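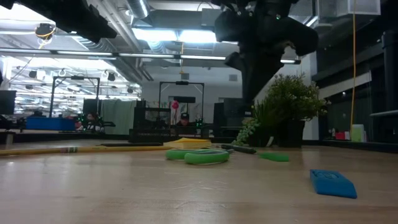

How long do you let a wood table cure after hardwax oil before putting things on it?

Two weeks for normal use, and keep water off it for the whole 30 days if you can stand the wait.

sipos_s
30 days is overkill. I did my daughter's desk in January with two thin coats and she had homework on it after 4 days. No marks.

ketadura49
Depends on the room. Mine was in a cold basement and still felt tacky after a week. Pencils are fine early on, a hot mug is another matter.

sipos_s
Tacky after a week means you left too much on. Wipe it all off after 15 minutes – if it looks wet, keep wiping.

ketadura49
I did wipe it. The basement was the problem. Moved the top upstairs and it set up fine.

marl_oak
Read the can. Mine gives separate times for light use and full cure, and both assume a heated room. Also, lay your rags flat outside to dry. They can catch fire in a pile.

sipos_s
Agreed on the rags. Still say 4 days for a desk.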